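Salad spinner

A salad spinner is a kitchen tool that removes water from washed leaves by whirling them round in a basket. It is owned by a great many households and can be found, in most of them, at the back of the cupboard behind the fondue set.

Design

The usual spinner has three parts: an outer bowl, a slotted inner basket and a lid holding the drive. Turning the basket throws water outwards through the slots, where it collects in the bowl and waits to be forgotten. Drives come in crank, pull-cord and pump forms. The pull-cord has the shortest working life, and the crank has the most knuckle injuries.

The Dristero, a pump model, added a brake button so that the cook need not stand and watch the lettuce slow down. Its basket held 300 grams of leaves, or rather less if they were to come out dry. The smaller Filta had 11 slots to a side and a lid that doubled as a plate, though few guests were ever served from it.

Use

Leaves are washed, torn and loaded loosely. Two short spins, with the water poured away between them, dry better than one long one. Herbs and berries may also be spun, the latter at the owner's risk.

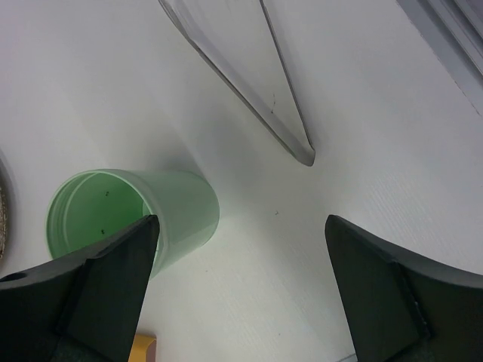

Cleaning is the weak point of the design. Water gets into the lid and stays there, and many older lids cannot be opened. The Weerasinghe pattern answered this with a clip-off cover, which came away easily for washing and at several other times.

See also

Colander
Darico (kitchenware maker)
Tea towel

Last edited January 2018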